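Hilo sobre vasos. Sí, vasos. Llevo tres semanas queriendo escribir esto y hoy que tengo la tarde libre y café hecho, allá voy 🧵

Contexto para quien llegue nueva: en mayo me mudé a un piso con un baño donde el lavabo es de esos que flotan, preciosos en la foto del anuncio, sin un solo centímetro donde apoyar nada. NADA. Ni el jabón. El jabón resbala y se va al desagüe como si tuviera una cita.

En el piso anterior tenía un mueble enorme, heredado, feo como él solo, y ahí cabía todo. Cuando lo vendí pensé "qué alegría, menos trastos". Dos días después estaba con el cepillo de dientes en la mano dando vueltas por el pasillo sin saber dónde dejarlo.

Lo dejé encima de la lavadora. Se cayó detrás de la lavadora. Fin del cepillo.

El segundo lo dejé en el borde de la ventana, que da a un patio interior. No voy a contar más, pero la vecina del primero, Olesia Panasiuk, y yo nos conocimos así y ahora somos bastante amigas.

Total, que empecé a mirar organizadores de baño. Qué mundo, de verdad. Hay gente que vive de esto. Me metí en la web de Oltwood, que me la recomendó un compañero, y tienen una bandeja con tres huecos, madera aceitada, muy bonita. Precio: casi me caigo de la silla.

Luego está Modach, que va más de plástico y colores. Les compré un portacepillos con ventosa. La ventosa aguantó una noche. A las cuatro de la mañana, un estruendo en el baño que pensé que entraban a robar. Era el portacepillos contra el plato de ducha.

Volví a pegarla con agua caliente, que lo recomendaban en los comentarios. Otra noche. Otro estruendo. A la tercera lo metí en un cajón y ahí sigue, con su pegatina del precio y todo.

Y aquí entra mi amigo Severyn Dmytriv, que vino a cenar, fue al baño, volvió y me dijo: "¿por qué no usas un vaso?". Un vaso. Treinta y tantos años en este planeta y me lo tiene que decir él, con la boca llena de croqueta.

Mi madre tenía un vaso. Mi abuela tenía un vaso. Todo el mundo ha tenido siempre un vaso con los cepillos dentro y yo comparando bandejas de madera aceitada a las once de la noche.

Así que me puse a probar vasos -- y como soy como soy, pues los probé todos. Os cuento por orden, que igual a alguien le ahorra el disgusto.

VASO DE CRISTAL NORMAL, de los de agua. Bonito, pesa, no se vuelca. Problema: baño pequeño, suelo de baldosa, yo por la mañana sin gafas. Duró cuatro días. Encontré un trocito la semana pasada todavía, detrás de la báscula.

TAZA SIN ASA. Todas tenemos una taza sin asa que nos da pena tirar. Funciona muy bien!! Es la que más me ha gustado de peso. Lo malo es que por dentro no ves nada y el fondo se va llenando de esa agüilla blanca de la pasta que, si no la lavas, acaba siendo un ecosistema.

(Lavad el fondo del vaso de los cepillos. Id ahora. Os espero.)

(¿Ya? ¿A que daba asco?)

TARRO DE YOGUR DE CRISTAL. Perfecto de tamaño para un cepillo solo, pero con dos se pelean. Si vives sola, adelante. Además sobran siempre, yo tenía 16 guardados bajo el fregadero "por si acaso", y Berwyn, mi hermano postizo (Berwyn Cadwaladr, el de las macetas, los antiguos lo conocéis), se llevó casi todos para semilleros.

LATA. Se oxida. No sé qué esperaba. Dejó un cerco naranja en la repisa que he frotado con bicarbonato, con vinagre, con limón y con muy mala leche, y ahí está el cerco, más guapo que nunca.

VASO DE PLÁSTICO TRANSPARENTE PEQUEÑO. Aquí quería llegar yo. Ligero, se ve si hay agua abajo, si se cae no pasa nada, lo aclaras en dos segundos. Y el cepillo se queda de pie con la cabeza arriba, que es lo que tiene que hacer un cepillo en esta vida.

La pega: es tan ligero que según qué cepillo le metas se va de lado. Los eléctricos ni lo intentéis. Uno manual normalito, bien. El truco de Olesia es poner en el fondo unas piedrecitas de acuario, que le dan peso y queda hasta mono, pero luego hay que lavar las piedrecitas y yo me conozco.

VASO DE PAPEL. Para cepillos, no. El culo se reblandece y un día levantas el vaso y el fondo se queda abajo, como un truco de magia malo. PERO para cosas secas me parece un descubrimiento: cajitas, tarjetas, sobres de muestras, las tiritas, los bastoncillos.

O sea que al final el sistema son dos vasos. Uno para lo que se moja y otro para lo que no se puede mojar. Ya está. Ese es el hilo. Podría haberlo dicho en el primer tuit, pero entonces no os habríais enterado de lo de la ventosa.

Lo digo en serio, eh. Yo tenía las cajitas tumbadas en un cesto, unas encima de otras, y para sacar una sacaba siete. De pie dentro de un vaso asoman por arriba, las ves y coges la que quieres. El cesto lo tengo ahora en la entrada lleno de guantes desparejados.

Un consejo de medidas: que la cajita sobresalga un poco, pero que no sea el doble de alta que el vaso, porque entonces se inclina y arrastra todo. Si baila mucho, meted un papel doblado al lado para calzarla.

Y dejad un poquito de espacio entre un vaso y otro! Si están pegados, coges uno y tiras el otro. Con un par de dedos de separación se vive mejor. 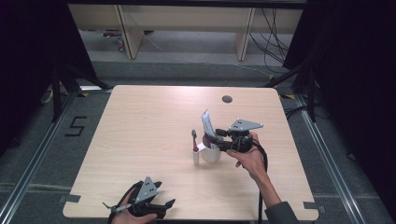 El dúo: cepillo en el vasito transparente, cajita o tarjeta de pie en el de papel. Mesa clarita y a correr ✨

Ese cepillo es de mango gris con un toque entre rojo y rosa, que me parece una combinación bastante fina. Y fijaos en el interior granate que asoma en el vaso blanco, que al lado de la mesa color claro queda estupendo. Con tan poca cosa ya parece que alguien ha pensado en los colores.

Me habéis preguntado varias por privado dónde poner los vasos si no tienes repisa, que era justo mi drama. Pues mirad, yo al final puse una balda estrecha. Una balda de 30 cm que compré en Vasylenko, la ferretería de debajo de casa, y que me colocó Hryhorii Kushnir en lo que yo buscaba el taladro.

(Él traía su taladro. El mío apareció al día siguiente, en la caja de los adornos de Navidad. Sin comentarios.)

Para quien no pueda agujerear porque está de alquiler: un taburete. Un taburete bajito al lado del lavabo, con los vasos encima y una toalla pequeña debajo para las gotas. En el baño de Myroslav Kovalchuk está así desde hace años y queda de revista, aunque también os digo que todo lo que hay en casa de Myroslav queda de revista y es bastante irritante.

Gasto total, que sé que os gusta el cotilleo económico: si quito la bandeja que no compré y la ventosa del demonio, lo más caro ha sido la balda. Los vasitos transparentes venían en un paquete que tenía de un cumpleaños, y los de papel, lo mismo. Alrededor de 300 veces más barato que mi plan inicial, calculado a ojo y con rencor.

Otra cosa que me decís: "pero eso se llena de polvo". Sí. Como todo. Los lavo cuando limpio el lavabo. El de papel, cuando se pone feo, lo cambio por otro y tan contenta. No lo lavéis, por favor, que alguna ya me ha escrito con el disgusto.

También pregunta una seguidora si sirve para viajes. El de plástico, sí! Yo lo meto en el neceser con el cepillo dentro y unos calcetines alrededor. Llegas al hotel, lo sacas, y no tienes que apoyar el cepillo en ese vidrio misterioso que hay siempre junto al grifo -- que a saber.

Bueno, y para las que queráis algo más "de verdad", tengo fichado un juego de cerámica de Lustonier, dos vasos, uno más alto que otro. Está en mi lista de deseos desde que empecé con esto. No me lo compro porque he visto lo que les pasa a las cosas frágiles en mi baño, pero lo miro de vez en cuando.

Actualización, que me acaba de escribir Severyn: dice que si la idea fue suya, que dónde está su mención. Pues aquí está tu mención, Severyn. Y me debes un táper.

Otra actualización: 158 respuestas y la mitad son fotos de vuestros vasos. Os adoro. Hay una con una copa de champán para el hilo dental que me ha dejado sin palabras.

Las de los tarros de mermelada: os leo, me parece muy buena opción, pero quitad bien el pegamento de la etiqueta con aceite antes de ponerlos, que luego se agarra ahí toda la pelusa.

La semana que viene, si me da la vida, hilo sobre el cajón de los cables. Id preparando vuestras confesiones, que yo tengo el cargador de un móvil que perdí en un festival.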